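Flundier sorting tray, shallow, grey metal
Item 479

Rectangular tray with raised rims on all sides, for small toys, balls and folded cloths. Internal length 62 cm, width 30 cm. Stackable when empty. 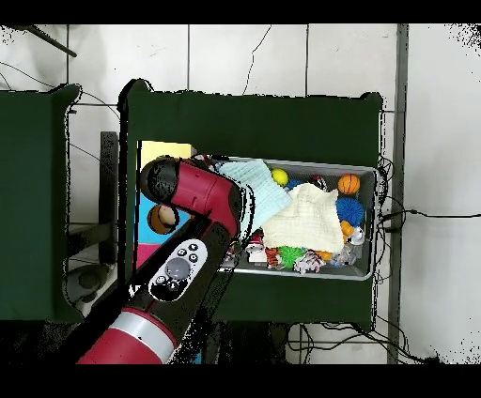

The rim stops balls rolling off the table - spiky and smooth types alike. Soft toys should lie flat, no more than two deep. Wipe with a damp cloth after use; do not soak. Supplied singly or in packs of 9. Contents and table cover not included.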